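Ticket 188 - Bin layout rule for two-arm sorting cells
Site: Flostomley
Raised against: Lidier handling standard, section on shared workspaces
Priority: low, then medium, now low again
Status: open

Reported problem

Cell stops with "zone conflict" when both arms are over their near bins. Operator clears it, cell runs, cell stops again. The audit sheet from Misier has it down as a layout fault and wants the bins moved further apart before the September review. I don't agree that the layout is the fault, and I'd like that on record before anybody starts shifting tables.

What the standard says

The clause everybody quotes is the 500 mm one: arms working at the same table keep 500 mm between their moving parts unless one of them is parked. Fine. It does not say the bins have to be 500 mm apart, and it doesn't say anything about the tray. Somebody has read "moving parts" as "anything on the table" and the audit sheet has copied that reading. I asked Misier which paragraph it comes from and got the same sheet back with a new cover page.

The other rule they cite is the one about not reaching across the handover area. The handover area here is the steel tray, in the middle, between the left pair of bins and the right pair. Left arm serves left bins, right arm serves right bins, and the tray is the one place they both have business. That seems to me about as close to the rule as you can get.

Checks so far

1. Restarted controller. No change. Putting it down because the form asks.

2. Checked the zone map against the table. The map on the controller is the Trajkovski template, which was drawn for a single tabletop. We have two tops butted together with the seam running down the middle. If the template takes its origin from a table edge, and it looks to me as if it does, then one side of the map is guesswork.

3. Watched the arms in the position that gets reported as a conflict, left arm in the lower-left bin with a round red board in its grip and right arm in the lower-right bin, with the whole tray between them. 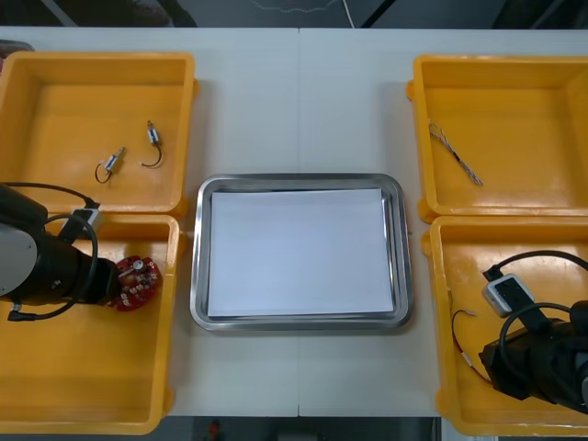
4. Compared stop reports with arm positions. Of the last 80 stops, none has an arm over the tray at the time. If the layout were to blame I'd expect at least a few there. The reply I had was that the log "may not capture" such events, in which case I don't know why we keep one.

5. Looked at the cables. Each arm has a cable loop standing out from it, and the standard does say that loose loops count as part of the arm for clearance. I have not seen the loops mentioned in the audit at all. They are a better candidate for a finding than the bins are. Asked for the loops to be measured at full reach. Not done yet.

6. Tried the "reduced overlap" setting recommended in the guidance note. Stops went down, but so did the work, as one arm now waits for the other nearly all the time. I wouldn't call that a fix. You could get the same result by switching one off.

Update, Sunday, July 24, 2022

Redrew the zone map from the seam outwards, 2 zones plus the tray as shared. Ran it with reduced overlap switched off. No stops during the run, but it was a short run and I am not closing anything on the strength of it.

Misier say a redrawn map needs signing off by Lidier before it counts. Lidier say the map is a site matter. Both replies are attached to the ticket.

Still to do

Longer run on the new map, with the normal mix of parts.
Cable loops measured, and tied back if they are over.
Written answer on whether "moving parts" includes bins. Yes or no will do.
Bins stay where they are until that answer arrives - please don't move them to tidy up the audit.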